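The bracket saga, continued

So the Jereck is back on the bench again. For anyone who missed June, that's my name for the little rail-mounted arm I've been building in the corner of the Seltmont workshop, and its one job in life is supposed to be folding laundry. It currently folds nothing. It does slide along its rail very nicely, though!

Most of this month went into the fingers. My first pair were printed solid and they were way too stiff, so anything thin just squirted out from between them. The second pair had slots cut through the sides and they flexed so much that the tips crossed over (I have a bag of snapped ones I can't bring myself to throw out). The third pair is a compromise, with a softer pad glued on the inside face and ridges running across it. I ordered 20 pads from Dokanden and have used up an embarrassing share of them learning how to glue.

The thing I keep coming back to is that knits are a completely different problem from towels. A towel has body. A fine rib just slumps, and a sleeve goes wherever it wants — usually underneath.
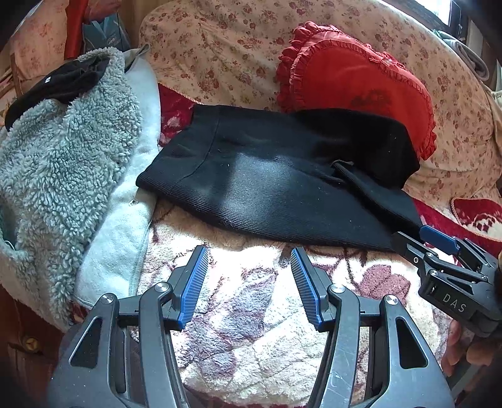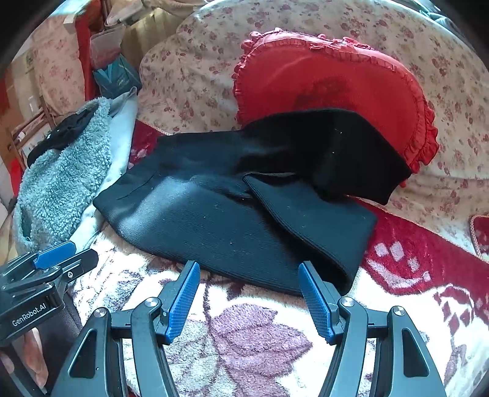
Anyway, the software. I've been logging every grasp attempt into one long file, and as of last night it's up to 2,679 lines. I would love to tell you they're all useful. Some 200 of them are from the evening I had the left and right fingers swapped in the config and couldn't work out why closing made everything open. I left them in for a while out of stubbornness and then finally cleaned them out, so the real number is smaller.

The other headache is dark fabric. My cheap camera sees black on black as one big blob, so it can't tell a cuff from the rest of the sweater, and any sun coming in from a window just makes a white patch it thinks is an edge. I tried turning the exposure down, which helped with the patch and made the blob worse. Next up is a side light on a bendy arm, clamped low so the folds throw a bit of shadow.

I also swapped the old motor driver for a Kordestani board, and wow, so much quieter. The old one whined the whole time it was holding position. I still need to redo the cable chain before it chews through another wire, and I have to reprint the left bracket with thicker walls, so that's tonight's print going on after dinner.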